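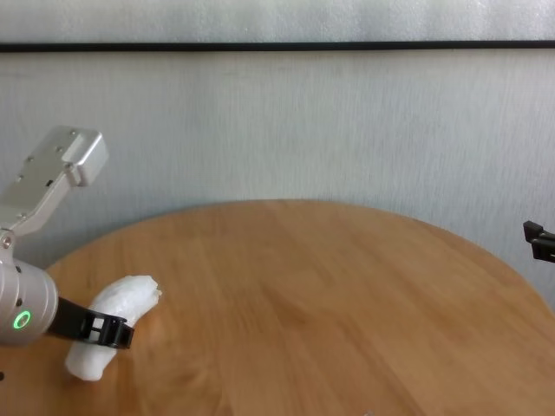 Ticket 104: Label printer skips every second label after roll change
Status: Resolved
Opened by: Jingyi Yuan, Fondberg shop floor
Handled by: Carter Bergeron
Product: Rerent desk software, Wirnholm label printer

Original message

Hi Carter! First off, we love the new check-in labels. People find their stuff so much faster now. But since this morning the printer feeds one good label, then one blank, then one good one again. I put in a fresh roll before we opened. The old roll was fine to the very end. I turned the printer off and on twice and closed the lid hard, in case it was the lid. Same thing. We have a pile of returns for Saturday, so any ideas are welcome!

Jingyi

Reply from Carter Bergeron, 9:40

Hi Jingyi, great report, thank you — "one good, one blank" is a really helpful clue. It usually means the printer thinks a label is longer than it is. It prints one, goes looking for the gap, misses it, and stops at the next gap down the line.

Could you try these and tell me what happens?

1. Open the lid and check that the roll unwinds from the top.
2. Slide both paper guides in until they just touch the roll.
3. Close the lid, hold the feed button until the light blinks twice, then let go. The printer should push out a few blanks while it measures the gap.
4. Print one test label from Rerent (Settings, Printers, Test).

Also, what does the sticker inside the new roll say for label size?

Reply from Jingyi Yuan, 10:15

Top unwind, yes. The guides were a bit loose on the left and I fixed that. Step 3 pushed out four blanks and stopped at a clean edge, which looked very promising! The test label came out perfect. Then I printed a real batch of 12 and we were back to skipping, from the second label on.

The sticker has a part number but no size. Chunhua Qian ordered the rolls, so I'll ask her.

Reply from Carter Bergeron, 10:32

Ooh, now that's interesting. The test label uses the printer's own measured size. A real batch uses the size stored in the Rerent template. So the printer is measuring correctly and the template is overruling it. I'm getting excited about this one.

Please go to Templates, open "Check-in small" and send me the height and the gap. Don't change anything yet.

Reply from Chunhua Qian, 11:05

Hello, jumping in from purchasing. The last rolls came from Dai and so did these, but Dai was out of our usual ones and sent the short version. Same width, a little less tall, 200 to a roll. It was on the packing slip and I missed it, sorry! I have 14 rolls of the short kind on the shelf, so it would be wonderful if we could use them up.

Reply from Jingyi Yuan, 11:12

I held an old label against a new one and yes, the new one is shorter. Not by much. I would never have spotted it. The template still has the old height.

Reply from Carter Bergeron, 11:30

Chunhua, thank you, that's the missing piece! And you can absolutely use them up. The barcode and the name line both fit on the short label with room to spare.

Jingyi, please make a copy of the template first and leave the old one alone, so you can switch back when the taller rolls return:

1. Templates, "Check-in small", Duplicate.
2. Name the copy "Check-in short".
3. Measure a new label from top edge to bottom edge, without the gap, and type that in as the height.
4. Leave the gap as it is.
5. Drag the phone number line up until the red outline goes away.
6. Save, and pick the new template at the front desk.
7. Hold the feed button for two blinks once more, then print a batch.

Reply from Jingyi Yuan, 12:20

IT WORKS! I printed the whole morning's backlog and every label came out full. The phone number was touching the barcode the first time, so I made it one size smaller and it scans fine. Xiaoyan Wei tried it with both scanners.

One more question: the back desk still shows only the old template. Do I have to make the copy again there?

Reply from Carter Bergeron, 12:34

Fantastic! No need to make it again. Sign out of Rerent on the back desk and sign in again, and the new template will be in the list. You do have to select it there once, as each desk remembers its own choice.

Reply from Jingyi Yuan, 12:51

Found it, selected it, printed from it. Thanks so much, both of you. You can close this.

Internal note, Carter Bergeron

Cause: label height in template did not match new stock. Printer hardware fine, no parts sent. Junhao Shi is adding a line to the roll change page about comparing an old label with a new one before loading. I've also asked for a warning in Rerent when the measured height and the template height disagree — the printer already reports it, so we'd only have to show it.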